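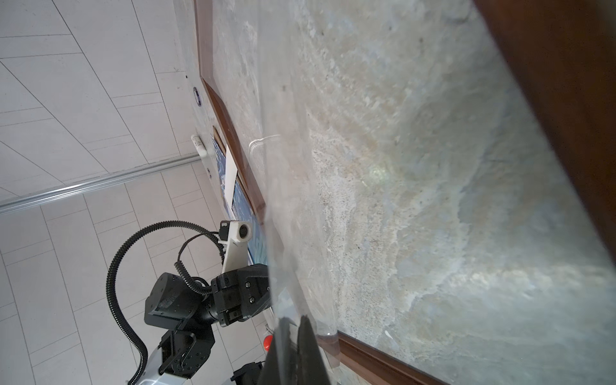

Transfer between my own two accounts stuck on "processing"

Posted in Everyday Banking
2022-03-22

gusstead_saver

I have a checking account at Rondora and a savings account at Lahlou, both in my name, same spelling and everything. Last Thursday I moved $3000 from savings to checking through the Lahlou app. It left savings at once, very keen. It has not arrived. The app says "processing" with a little spinning circle, which I have now watched for longer than some movies.

I've sent smaller amounts this way since January ($200 a month, usually there the next morning) and never had a problem. Rent comes out on Friday. Do I call the bank that says it sent the money or the bank that says it has never heard of it?

3 replies

flatfee80

Call Lahlou, the sending side. Rondora can't look for something that hasn't reached them, though they will let you hold for 23 minutes before mentioning it.

Ask for the trace number for the transfer. If they have one, the money has gone out and you can read that number to Rondora, who can then search for it. If they don't have one, it's most likely sitting in a review queue. A first large amount after a run of small ones is the kind of thing that gets flagged. Usually they want you to confirm it was you, and they may have sent a message inside the app – look under Documents, not Messages, for reasons known only to Lahlou.

Also tell Rondora about the rent now. Mine waived the overdraft fee when I called before the payment bounced. They were a lot less friendly the time I called after.

Flamby

same thing happened to me, took forever. banks lol

two_checkbooks

Agree with the first reply. I'd add: don't send it a second time "just in case." I did, both went through, and my savings went below the minimum balance and got charged for it. If the landlord takes checks, ask whether one dated Monday would do.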